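Search this site
Search
Go

Pre-session checklist for the handheld gripper table, with comments
by Flor Cuervo
February
6 comments | 30 shares

Several people asked for the checklist we run before recording demonstrations with the handheld grippers, so I've typed it up from the clipboard with the remarks left in. It has grown a lot since we started. The early version had items like "check everything" and was no use to anyone. This one takes me under half an hour, and it has changed how good our recordings are, so I'm very happy to pass it along!

A quick word on the method, for those coming from Raju's reading group. We compare two ways of setting up a table for collecting demonstrations. In the tidy condition the operator works on a bare table with only the objects for the task. In the lived-in condition the table carries ordinary household things that have nothing to do with the task, and they get shifted between sessions. The policy trained on lived-in recordings did better when we moved it to a kitchen it had never seen, and it did so on every one of the 3 tasks we tried. I did not expect it to be so consistent. Eliécer did, and he has been pleasant about it.

The checklist below is for the lived-in condition. Inspector initials go in the margin, operator signs at the bottom.

SECTION A. ROOM AND FLOOR

A1. Walking path clear on the operator's side of the table. OK / Fix
Comment: the operator looks at the fingers for the whole session and never at the floor. Shoes, bags and cartons go against the wall or under the desk.

A2. Curtains and window set as for the previous session, or the change written in the log. OK / Fix
Comment: we record by day and by night on purpose. After dark the glass turns into a mirror and the whole room shows up twice. We keep those sessions in. Just write down which kind it was.

A3. Heating or air conditioning running long enough that the room has settled.
Comment: E.C. asked for this one. Grip pads feel different to him on cold mornings. I have no measurement to back him up, but it costs us nothing.

A4. Second person in the room or within calling distance.

SECTION B. POWER AND CABLES

B1. Power strip sits flat, no plug half out. OK / Fix

B2. Adapters warm at most. Touch each one with the back of the hand. OK / Fix
Comment: one adapter failed this in the old room and we threw it out the same day.

B3. No cable crosses the working area. OK / Fix
Comment: phone charging leads are the usual offender. A finger linkage can hook a lead very neatly and take the phone with it.

B4. Lamp stable, neck does not drift when released. OK / Fix
Comment: let go and watch it while you say the session number out loud. A lamp that sinks slowly will change the shadows over a long session and you'll spend an afternoon wondering why the last clips look odd. (Ask me how I know.)

B5. Liquids kept clear of the power strip. Any bottle or flask closed.

SECTION C. TABLE SURFACE

C1. Tablecloth lies flat where the mat goes. OK / Fix
Comment: texture is welcome, wrinkles under the mat are not. We like a cloth with some pattern to it.

C2. Fringe or loose edge cannot reach the finger joints at the lowest working height. OK / Fix
Comment: hold the gripper at the front edge and sweep it once from side to side before you record anything. If the threads touch metal, move the mat back and sweep again. I added this after a snag that stopped us for the rest of a morning. No one was hurt and the gripper was fine, but the cloth lost a tassel.

C3. Mat centered on the operator's start position.

C4. Target object on the mat, alone, nothing else within a finger's width. OK / Fix

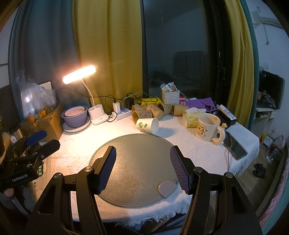

The reason C4 is so strict is that small pale objects are the ones we lose. They are light, they roll off under a neighbor, and the operator's instinct is to chase them with the fingers open. Stop, set the gripper down, put the object back by hand, start a new clip. A chase looks harmless, but it teaches the policy to chase, and I have watched an arm do exactly that along the whole length of a counter. It was wonderful to see and completely useless.

C5. Background objects placed, nothing balanced on anything that tips. OK / Fix
Comment: cups lying on their sides are fine. Bowls inside bowls are fine. A mug at the very edge is not fine.

C6. Sharp items closed and outside the reach of the fingers. OK / Fix
Comment: scissors count as background if they are closed and stay where they were put. If a task needs them, use the separate form.

C7. Bags and tissues far enough away that the fingers can't catch a loose end.
Comment: thin plastic is the worst thing we have met so far. It gets into the linkage and you don't feel it through the handle.

SECTION D. GRIPPER

D1. Both grip pads seated, ribs undamaged, no lifting at the corners. OK / Replace
Comment: run a thumbnail along the edge. If it catches, replace both pads and not just the one. Mismatched wear makes the object slide toward the older pad.

D2. Joint screws snug. OK / Fix
Comment: snug! Please don't lean on the driver. A joint that is too tight closes late, and you'll see it in the finger width trace as a flat step.

D3. Fingers open fully and close fully, 6 times, without a click. OK / Fix
Comment: Eliécer does this with his eyes shut so he can listen. I laughed the first time and now I do it too.

D4. Lens clean. Cloth only, no sleeves.

D5. Left and right grippers not swapped. Check the label before you pick one up. OK / Fix
Comment: we swapped them once for a whole session and the recordings looked perfect until someone tried to train on them.

D6. When only one gripper is in use, the other is either resting where it can't fall or held still by the operator. Write down which.

SECTION E. RECORDING

E1. Test clip of 30 seconds recorded and played back to the end. OK / Fix
Comment: to the end, please. The first few seconds are always fine.

E2. Fingers visible at full opening on playback.

E3. Clock on the recorder matches the clock on the logging computer.

E4. Free space enough for the session plus one more.

E5. Session name entered before the first real clip.
Comment: our current series is called Hotness, after the first task in it, which was sorting things you'd put near a stove. The name stuck and it's in all the folder paths now, so please spell it the same way every time.

SECTION F. AFTER THE SESSION

F1. Grippers on the table, never on the chair.

F2. Background objects left as they are until the closing photo is taken, then shifted for the next operator.
Comment: shift means real movement. A turn of the mug doesn't do it. Move things across the table, take a couple away, bring in whatever is in the bag you came with.

F3. Anything edible goes home with someone.

F4. Log filled in while you still remember it.

GENERAL COMMENTS FROM THE INSPECTOR

The part I'm most excited about is how cheap this turned out to be. We had put aside time for building proper scenery, with shelves and fake counters, and the lived-in table beat it with stuff people already had at hand. What the list does is keep the mess safe and keep it recorded, so that when a policy does something strange we can go back and see what was on the table that day.

Weak spots, so you know. All of our operators are right-handed. The kitchen we tested in belongs to a colleague at Brolier and it's a pretty tidy kitchen. We haven't separated the effect of clutter from the effect of changing light, and those two do move together in our sessions. The next round should split them. If you want to run the same comparison at your place, please do, and send me your failed items along with your good ones.

Items failed most often this past month: C2, B3, D5, in that order.

Comments (6)

Eliécer Castaño
For the record, I was pleasant about it. Can we add an item on wrist straps? My arm was drooping by the end of the last long session and the gripper was sitting lower than where I started, which brings C2 back into play even if it passed at the beginning.

Flor Cuervo
Yes! I'll put it in as D7, and a repeat of C2 halfway through.

dredow_lab_2
We tried your list at Dredow yesterday. B4 caught a lamp right away. On D3, what do you do if there's a click only on closing?

Flor Cuervo
Usually a pad that isn't pushed all the way on. Take it off, look for grit behind it, press it back and repeat. If it still clicks, that gripper sits out the session.

marten
Do you reject a clip when a background object gets bumped?

Flor Cuervo
We keep it if the task carries on and nothing falls. Mark it "bump" in the log. There's a nice little set of those by now and I'd love to train on them separately.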